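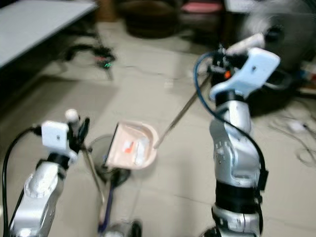 Pink dustpan with scraps of litter in it, tiled floor.

Hi Eduardo,

July went better than I feared! The Zustbridge reading room is open five evenings a week now, and we lent out 152 books (the large-print mysteries barely touch the shelf before they're gone again). Your Fidura money paid for the new shelving and most of the Portuguese picture books, and I've still got a bit set aside for the Zornurley branch.
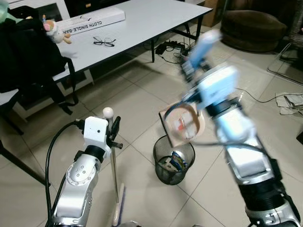
The one thing running behind is the catalog. I'd promised you 1000 titles typed in by the end of the month and we're short, mostly my fault, I kept stopping to read the old Brandão cookbooks. Seven new families signed up for Wednesday story hour, so I'd love to talk about a second session in the fall. Receipts are coming separately once I find the one for the bookends.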